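2019-07-09

Day one of the big sort-out, and I've moved house in my head at least twice already. The flat in Clasthorpe is ours from the end of the month (ours! well, the landlord's, but you know) and I have been on the phone since breakfast. The removal people, Plunance, quoted 265 pounds, then rang back to ask if there was a lift. There isn't. I'm waiting to hear what that does to the price.

Spent the morning on the bookshelves and got nowhere, as I knew I would, sitting on the carpet reading old postcards. Found the one Anong sent from Trastavholm in March, the year she got snowed in for six days and lived on crispbread. She still hasn't given me back my good coat from that trip, and I still haven't brought it up. Must bring it up!

By one o'clock I'd filled two boxes and emptied one of them again to look for the scissors. Lunch was toast. Supper plans were much grander, mostly thanks to Ateş on the corner, where the veg is always so lovely that I come out with far more than I went in for.
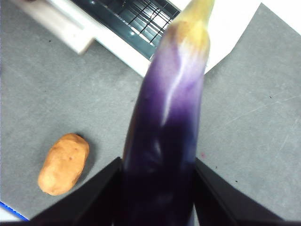 *Aubergine, long and very shiny.*

Anyway, the afternoon. I rang the council about the parking permit (reference ends 1410, writing it here so I don't lose it) and sat in a queue listening to pan pipes. Then the wardrobe, which was awful. Why do I own so many grey cardigans? Three bags are going to the charity shop and I've put them by the front door so I can't change my mind, though I did fish one cardigan back out while the kettle boiled.

Anong Ruangrit herself rang at teatime, full of advice about bubble wrap, and she's offered to come over and do the glasses with me. I said yes before she'd finished the sentence.
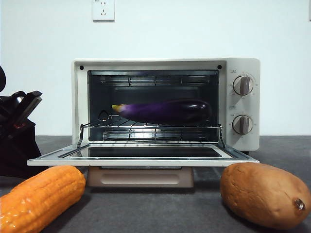 Do I keep Gran's dresser?

It's coming with me, even if it has to live in the hall and I have to walk round it sideways for the rest of my life.

Tomorrow: more tape, ring Plunance again, ask about the coat.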